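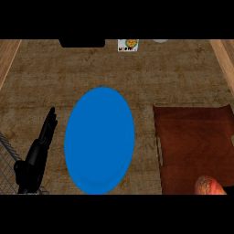
4.3 Recording a demonstration by remote control

A demonstration is one complete run of a task, driven by an operator with the Nernirel hand controllers and saved by the Nonia recorder. This section covers two-arm tasks in the simulated kitchen counter. Settle on the goal of the task before you start the recorder, and write it as a single short sentence in the task field. The practice task used through this chapter is "put the round orange item on the blue plate," and the plate is empty when the run begins. Operators who word the same task in different ways create extra cleanup work later, so copy the sentence from the task list where you can.

Before you begin

Calibrate both hand controllers (section 3.2). Check that the Brurlow base station shows a steady green light and that the free disk space shown in Nonia is at least 20 GB.

Starting the session

1. Open Nonia and select Session > New.
2. Choose the Latuheru counter layout from the list. Loading can take about 70 seconds the first time.
3. Enter your operator name and the task sentence.
4. Put on the headset and hold both controllers at chest height, elbows bent.
5. Press and hold both side buttons until you hear 2 short tones. The arms now follow your hands.

NOTE: If only one tone sounds, one controller is not linked. Release the buttons and repeat step 5. If the problem continues, go to section 7.1.

6. Move each arm a little in every direction. Do not touch any object yet.
7. Press Record on the left controller. The red dot in the headset view stays on while recording.

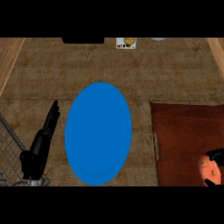
8. Bring the working gripper to the object slowly and close it with the trigger. Squeeze until the trigger stops moving, then keep it there.
9. Lift straight up before you move sideways.
10. Carry the object over the target, lower it, and let go of the trigger gradually.
11. Back the gripper away until it is clear of the object.
12. Press Record again to stop.

The arm you are not using should be kept open and still. Small hand movements are recorded along with everything else, and a drifting idle arm is the most common reason a run is sent back.

CAUTION: Do not let go of the side buttons while a gripper is holding something. The arm freezes in place, and when you press the buttons again it will jump to match your hand. Stop the recording and discard the run.

Reviewing and saving

13. Play the run back at normal speed. Watch each arm once.
14. Select Keep, Discard, or Flag. Use Flag when the task was finished but you had to grasp more than once.
15. Select Reset Layout before the next run. Objects return to new starting positions within the limits set by the layout.

A run may be no longer than 800 frames. Nonia stops recording at the limit and marks the run Incomplete. Incomplete runs can be viewed but cannot be exported.

NOTE: Layouts saved before the November update do not move objects on reset. Load them again from the list to correct this.

Questions about task wording go to Lumturie Halilović, operator training.

Section revised 2022-06-15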